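Clovden Workshop: Surface Condition Gallery

Molded parts, gray group

Pages in this gallery record the finish on molded parts held in the Flestorville store. Entries are kept short. Part numbers refer to the shelf register, and condition terms follow the sheet drawn up by Deepika Acharya. Cleaning is limited to a dry cloth until the entry has been signed.

Register 158 covers gray parts with a raised rim and a recessed inner area. Marks are logged by position relative to the rim. Cracks, chips and scuffs share one code at this stage, and are separated only after a check under the bench magnifier.

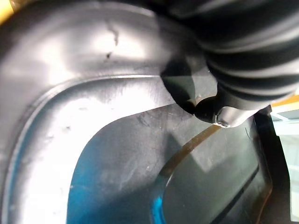
Part 509, gray, smooth finish. Short run of dark, jagged marks in the surface, darker spot at one end. Faint specks and light scratches nearby. Rim curves in a wide arc.

Depth of the marks on 509 has not been measured. Su-bin Kwon has it down for the magnifier on Wednesday, grade 2 pending. If the finish is broken through, the grade changes to 3 and the part moves to the repair shelf.

Glare on a light gray finish hides fine scratches. Check each broad area from a second angle before closing an entry.

Register corrections go to Eero Väisänen. Older entries, including the Durard set, are listed under the previous codes and have not been regraded.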